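Student Projects > Engineering Technology > Robotics & Automation
Search this site Enter keywords Go

Trying Out the Koo Harness Sorting Kit
Second-year project report by Tahsin Abeysekara, Fellville

1. What I set out to do

My project was a review of the Koo kit, a tabletop sorting package made by Drindiston for small wiring shops. You get a small arm, a two-finger gripper, a camera that sits at the wrist, two molded trays and the software. The idea is that you tip a few wire harnesses into a tray and the arm picks them out and puts each kind in its own bin. I wanted to find out how far a student with one semester and no background in vision software could get with it. Pretty far, as I'll explain!

The harnesses came from Limside, a local shop that wires up control boxes. They lent me a crate of mixed parts in return for a copy of this report (hello, if you're reading). Limside sorts by hand now, and the person who does it is very fast, so I wasn't trying to beat anyone on speed.

2. Setting up

The kit goes together in an afternoon. The arm bolts to a base plate, the camera clips on, and one cable runs back to the laptop. The guide is good up to the part about calibration, where it sends you to a page that doesn't exist in my copy. I got through it by touching the gripper to the four corners of the tray and typing in the numbers by hand. It took me two evenings to get that right, and I'd still call it the weakest part of the package.

Once that was done the software was a pleasure. You jog the arm to where you want it, press a key, and it remembers. I had it moving a single loose harness from tray to bin before dinner on the first day of proper testing, and I may have called my parents about it.

3. Teaching it to pick

The kit learns from pictures you mark up yourself. I took 1846 pictures over the semester and ended up using 1572 of them for training. The others were blurry or had my sleeve in them. Marking up is slow work, but the tool lets you copy marks from one picture to the next, and after the first 400 I had a rhythm going.

For each harness you mark a "grab point," and choosing it well matters more than anything else I tried. At first I marked the connectors, which seemed natural. Bad plan. The gripper would close on one wire, lift, and bring half the tray along with it. Then I switched to marking the bundled stretch near a label band, where the wires run together and there is something solid for the fingers to close on. Picks got better the same evening.

4. Results

I ran 553 test picks with the final model. I sorted the outcomes into clean picks, picks that dragged a neighbor along, and misses. Clean picks were the largest group by a long way when the parts had space between them. Drags were the most common failure once I put several parts in together, and plain misses were rare. The full table is in the appendix.

Twisted pairs on their own were the surprise for me. I expected them to be easy, being so simple, but they have no label band to aim for, and a loop can lie in any shape it likes. The harnesses with terminals on the ends have more going on and still gave me fewer headaches.

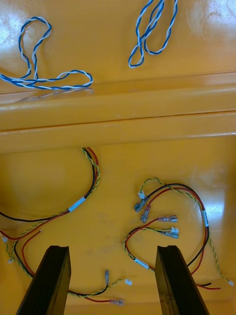 Figure 3. Wrist camera view of the yellow tray, with blue-and-white twisted pairs above the ridge and two labeled harnesses below it.

Glare was the other thing I fought with. The tray is shiny, and a bright patch next to a white connector can confuse the model. Moving my desk lamp to the far side of the bench helped, and so did adding training pictures taken at 4 p.m., when the sun comes straight in through our lab window. I would love to see Drindiston offer a matte version of the tray.

5. Would I recommend it?

Yes, to a school lab, with no hesitation. It's sturdy, the software is friendly, and you learn a huge amount from watching it get things wrong. For a shop like Limside I'd say wait until the calibration guide is fixed and somebody has tested it on fuller trays than mine.

Next semester I want to try two grab points per harness, so the arm can pick the one with fewer wires crossing it. I also want to write up the corner-touch calibration as a one-page handout for whoever gets the kit after me. A draft is already in the drawer with the spare gripper fingers.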